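Parico Tabletop Chores

README for release 2, last touched in June

What you have downloaded

Parico is a set of recordings of a robot arm trying to tidy a table. It exists because our group got tired of hearing that household robots were almost ready, and wanted a pile of evidence to point at when asked how ready. The pile is now 1063 episodes deep. We are still asked.

Each episode is one attempt at one small chore, from the moment the arm leaves its rest position to the moment it finishes, gives up or gets stopped by a person with a hand on the red button. Nothing has been trimmed for flattery. If the arm spends most of a minute hovering over a fork like a man choosing a greeting card, you get the whole minute.

The chores

There are 8 task families. The names match the folder names.

clear_plate: move whatever is on the plate to somewhere that is not the plate
set_plate: the reverse, and somehow harder
fruit_to_bowl: fruit goes in the bowl
condiments: bottles and jars to the tray, upright if possible
cups: stack or unstack, as instructed
cutlery: sort into the divided box
wipe: sponge across a marked area
mixed: two or more of the above in one instruction

Each episode comes with a one-sentence instruction in plain English, typed by whoever was running the session. We fixed spelling and left the rest alone. "Put the red one away" is a real instruction in this set, and there was more than one red one.

Outcome labels

done: the table ended up as asked
partial: some of it did
failed: none of it did
stopped: a human stepped in

We argued for a long time over what "done" means for wiping. The current rule is that a guest would not remark on it. Two people label every episode separately, and a third breaks ties. In release 1 the labels for wipe were much too generous, so please don't compare scores across releases for that family.

So, can it do chores?

Some of them, slowly, on our table. The baseline policy, Cident, is good at things that are rigid, matte, and about the size of a fist. It will pick up a plain wooden block all day. Kitchens are short on plain wooden blocks.

Cutlery is bad. Forks lie flat, shine, and offer nothing to get hold of. Bottles on their sides are worse than bottles standing up, and a bottle lying across a plate is worse again, as the arm tends to collect the plate too. Cident was supposed to learn to lift the bottle first. What it learned was to push the whole arrangement toward the edge, where it becomes a stopped episode.

Mixed is where the cheerful numbers go to die. An arm that can do each half of a job fairly well does not do both halves half the time. It often does the first half, then undoes it while reaching for the second.

Where it was recorded

Most episodes come from our bench in Flulumberg. The remaining 244 were recorded at Boonchu, a small catering supply shop that let us use the back counter after closing. The Boonchu episodes have site = "boonchu" in the metadata file. Treat them as a test split. Policies trained only on the bench do noticeably worse there, and we would like people to report that number even when it is embarrassing. Ours is.

What the files contain

Every episode folder holds the wrist video, the joint positions, the gripper opening, the instruction and the outcome. The wrist view looks down past the fingers at the table, so the fingers are always in the way of something. A person clearing up after lunch has the same problem and solves it by moving their head. The arm has no head, and has to move the hand it is supposed to be working with.

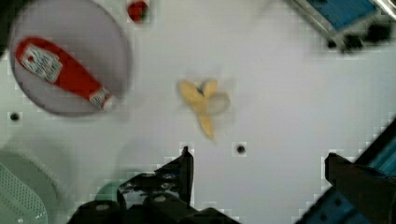 Soft food is its own subject. Anything that bends, splits or leaks is tagged deformable = true, and we suggest scoring those episodes separately. A policy can look quite respectable on average while treating every banana as a personal enemy.

Known problems

The video is compressed harder than we would like. Small label text is usually unreadable, so instructions that depend on reading a label should be dropped or treated as guesswork. Fast wrist moves blur. A few early cutlery episodes have the gripper opening logged backward, with open as zero. They are listed in flipped.txt, which we believe is complete.

Please don't use this set to claim that a robot can run a kitchen. It can't load a dishwasher, and we left stairs, pets and toddlers out altogether.

Bug reports are welcome. Include the episode folder name and the release number, and tell us whether you were using the raw joint log or the smoothed one.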